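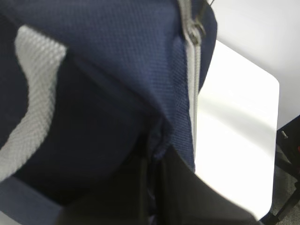 Costigan Open Day Recordings is a small set of robot arm recordings made during a public open day at the Costigan building on 20 Mar 2018. Visitors watched a single arm handle everyday bags on a table, and in some sessions they chose the next task themselves. Most of the recordings come from the small camera at the wrist, so the bag is often very close and part of it is soft with motion. With the navy backpack, for instance, the black finger is pressed up against the fabric near a zip with pale tape, and the woven cloth and the grey mesh panel take up far more of the view than the white table does. Anyone planning to use the set should expect a lot of views like that.

Contents

The set holds 69 recordings. Each one covers a single attempt at a single task, from the moment the operator pressed start to the moment the arm was sent back to its rest position. Failed attempts are kept. Where an attempt was stopped by hand, the notes file says so.

There are also around 2,000 still pictures taken out of the recordings at even intervals. They are there for people who want to look through the material quickly, and they add nothing that the recordings don't already have.

Folders

recordings - one folder per attempt, with the wrist video and the arm positions
stills - pictures taken from the wrist video, sorted by attempt
notes - one plain text file per attempt, written by the operator on the day
tasks.txt - the wording of each task as it was read out to visitors

Tasks

The tasks were kept short so that a group could see one from start to finish before moving on to the next stand.

Lift the bag by its top handle and put it down again
Turn the bag so that the front faces the visitors
Pinch the fabric next to a zip and hold it
Open a side zip part of the way
Move a strap out from under the bag

The pinch task was put in as a warm-up for the zip task, but visitors asked for it more than we expected, mainly because they could try the same thing with their own hands afterwards. It makes up 16 of the recordings.

How the day was run

Shona Lockyer drove the arm for all the morning groups and most of the afternoon. She used the Mesano hand controller, which copies the movement of the operator's hand at a reduced speed. Visitors stood behind a rope and did not touch the controller while the arm was powered. In the afternoon, after a short talk, some visitors called out directions to the operator - left a bit, down a bit - and those attempts are marked "directed" in the notes. They are slower and wander more.

The Vullen program recorded everything. It was started once in the morning and restarted after lunch, and the attempt numbers carry on across the restart.

Known problems

Arm positions and video drift apart by a small amount in the longer attempts. We have not corrected this.

Bright reflections off light surfaces hide detail in many of the stills. The camera exposure was left on automatic all day.

Dark fabric in shadow is hard to read. Folds in a navy or black bag can look like openings, and openings can look like folds. Check against the video before labelling either one.

The notes were typed between groups and vary in length. A few are only one line. "Slipped" means the finger lost the fabric; "let go" means the operator released it on purpose.

Sound was not recorded. Any recording in which a visitor's face could be made out was taken out before the set was put together, and the attempt numbers have gaps for that reason.

What it is good for

We have used the set to practise labelling contact between finger and cloth, and as teaching material for new operators. It is too small to train much on by itself. The bags, the table and the operator hardly change, so results from it will not tell you how a method copes in a different room.

Use and contact

The files may be copied and changed for teaching and research. Please name the Nuvham open day team if you publish anything that draws on them. Corrections to the notes are welcome and should give the attempt number. A second version with the position drift fixed is planned for November, and the present files will stay available after that under the same names.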